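A lamp should wait for you

Blagoje Kovačević started to make lamps in a rented garage in Fesalden, with one drill and a box of old brass pipes. Today his small company, Posex, has a workshop of two rooms and a collection of 9 lamps. We met in October, at four in the afternoon, when he says the light is most difficult and the most interesting.

"People come to me and they ask for a bright lamp," he says. "I ask them what they do in the evening. Mostly they sit, they eat, they talk. For this you don't need bright. You need the light to be low and near to you."

His best-known piece is the Albridge, a wall lamp with a linen shade and an arm that folds flat. The first version was too heavy and pulled the screws from the plaster in his sister's hallway. He changed the arm four times. The shade is still sewn by Samina Dhanial, who joined him in the second year and now chooses all the fabrics.

"Blagoje wanted only white," Dhanial tells me while she cuts a piece of linen on her knees. "I told him white is cold in winter. We argued for a month, I think. Now we sell more of the oat color than of everything else together."

She tests each fabric over a lit bulb for a whole evening, at home, and writes in a notebook how the color changes after sunset. Some fabrics which are beautiful in the shop become green or a little dirty under warm light. She doesn't use those, even when they are cheap.

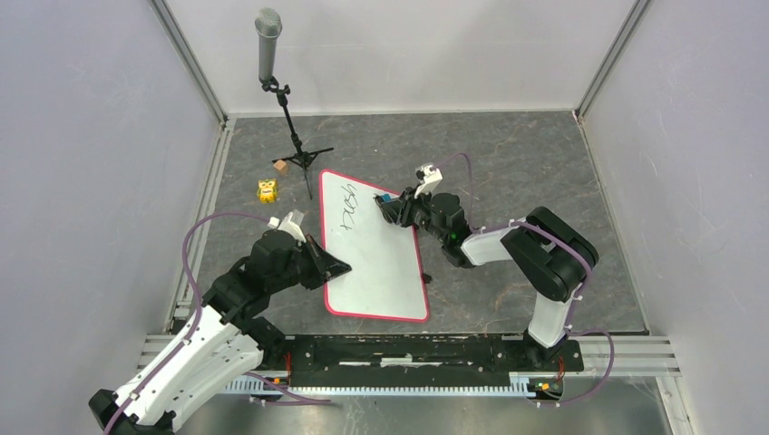 On price and patience

The Albridge costs 3,190 in the local currency, and Kovačević knows that many visitors find this too much. He doesn't like to discuss it, but he answers.

"The shade takes Samina one full day. The arm takes me almost two. If somebody wants to pay less, I show them the small table lamp, it is a good lamp also. I don't want that they feel bad."

Last year a hotel, the Papadopoulos, ordered 117 bedside lamps at once. It was the biggest order they ever had, and both of them speak about it like about a long illness. Dhanial slept badly. Kovačević stopped answering the phone before noon, a habit which he has kept.

I ask what he would advise to someone who is furnishing a first apartment. He thinks for some time.

"Don't buy the ceiling lamp first. Live there for a few weeks with one lamp on the floor and move it every evening. You will see where you sit. Then buy for this place."

And the dimmer?

"Yes, always a dimmer," says Dhanial from the other room.

The next lamp will be for reading in bed, with a very narrow shade. It doesn't have a name yet.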